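Blog > Around the House > The Great Kitchen Sort

So I finally did the bowls. I've been putting them off for weeks, because the bowls live in the bottom corner cupboard, and the bottom corner cupboard is where things go when I can't decide about them. Six mixing bowls! I bake maybe twice a month!

My neighbour Adjoa came over on Saturday morning with a thermos and strong opinions. Her rule is that everything comes out before anything goes back, so out it all came, along with a salad spinner with no lid and a jelly mould I'd swear I've never bought.
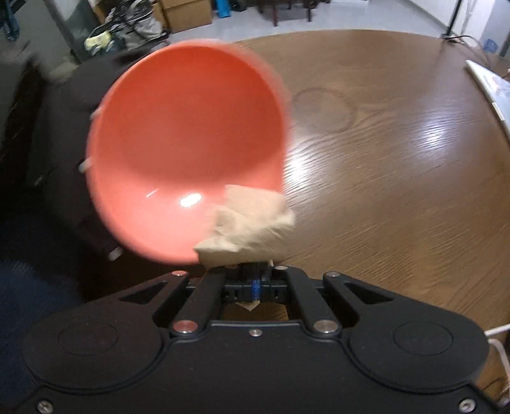
Colour is what gets me every time. I know a plain steel bowl does the same job and stacks better, but I can't part with the bright ones. The coral-orange bowl was always going to stay - it's got a lovely gloss on the inside, and it looks so cheerful against the dark brown of the table. Adjoa thinks it's too big for the shelf. She's right, and I've favoured it anyway.

The beige cloths were another story. I had a whole drawer of them, some older than my marriage, and I've kept six for wiping down and drying up. The rest went out to the garage for bike grease.

Two bowls are going to my sister in Skastthorpe, and the steel ones are back in the corner with the big one on top. Next up is the pantry, and I already know there are three open bags of icing sugar in there. If anyone wants a salad spinner without a lid, leave me a comment.

© 2020 The Great Kitchen Sort | Contact | Back to top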